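Section 6: Setting up the meter and licence records

This section covers the first set-up of the Trekemero in-car meter in a licensed private hire vehicle. Do it with the vehicle parked and the ignition on. You will need the driver's licence, the vehicle licence, the insurance certificate and the operator code from your welcome letter.

Caution: Do not carry out any of these steps while a passenger is in the vehicle. In most licensing areas a meter that is part-way through set-up counts as a meter not in use, and a fare taken on it may have to be refunded.

6.1 Entering the operator code

1. Press and hold the side button until the start screen shows.
2. Select Set-up, then Operator.
3. Type in the operator code. Leave out the spaces.
4. Check that the operator name on the screen matches the name on your licence. If your operator trades under more than one name, the screen shows the name held by the licensing office.
5. Press Confirm.

Note: Operators based in Briltdale and Ledesside have separate codes even if they share a booking office. Use the code for the area that issued the vehicle licence. Where you live or usually work makes no difference.

If the screen shows message 106, the code has been recognised but the vehicle is not on that operator's list. Ask your operator to add the vehicle, wait for their text message, then start again from step 2. Entering the code over and over will lock the meter for the rest of the shift.

6.2 Adding the licences

1. Select Records, then Driver.
2. Enter the licence number exactly as printed, including any letters at the end.
3. Enter the expiry date.
4. Photograph the front of the licence with the meter's own camera. Hold it flat and keep your thumb off the number.
5. Go back to Records, select Vehicle and do the same for the vehicle licence.
6. Select Insurance and enter the policy number. The cover must be for hire and reward. Ordinary private cover will be turned down when the operator checks it.

The records are sent to the operator when the meter next has a signal. Until they have been checked, a yellow bar stays at the top of the screen and the meter will only run in test mode.

Note: If more than one driver uses the vehicle, each needs their own driver record. The vehicle and insurance records are entered once.

6.3 Loading the fare table

1. Select Fares, then Load.
2. Choose your area from the list.
3. Wait for the bar to fill. The table is small, but it can be slow where the signal is weak – try moving the vehicle before you cancel.
4. Check the table date against the one on your operator's notice. New tables normally come out in July.
5. Press Accept.

Caution: Do not load a table for an area where the vehicle is not licensed. The meter allows it, for vehicles that hold licences in two areas, and does not warn you.

Waiting time, airport charges and extra passengers are part of the table and cannot be changed by the driver. Fixed-price bookings come through from the operator and override the table for that trip only.

6.4 Test run

1. Select Test.
2. Drive a short distance. The fare should start at the minimum and go up in steps.
3. Stop and leave the engine running. The waiting symbol should appear.
4. Press End. Print or save the test receipt.
5. Show the receipt at the vehicle's next inspection if you are asked for it.

If the fare does not move while you are driving, the speed lead is probably loose. It is the grey lead behind the bracket. Push it in until it clicks and repeat the test. If there is still no change, do not open the case. Breaking the seal means the meter has to be inspected again before it can be used.

6.5 If you cannot finish the set-up

Take the vehicle and all your papers to the Hlongwane fitting centre. Go to bay 2 and switch off the engine, then book in at the desk. Have the serial number ready, as printed on the base of the meter. If the work needs a new seal, ask for form 325 before you leave and keep it in the vehicle. The desk does not hold copies.

You may wait inside while the meter is being looked at. Leave the key with the fitter, and take any personal belongings out of the vehicle.

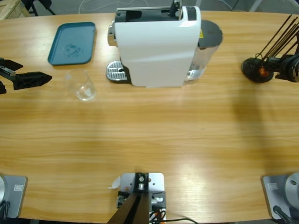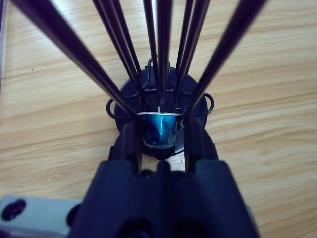
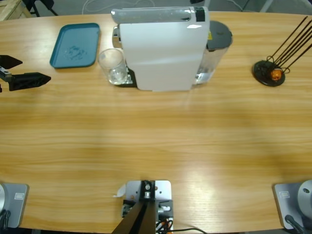 Capsule coffee machine (first and last) and capsule holder (middle), on a light wooden table.

Once the yellow bar has cleared, go on to Section 7, Taking bookings.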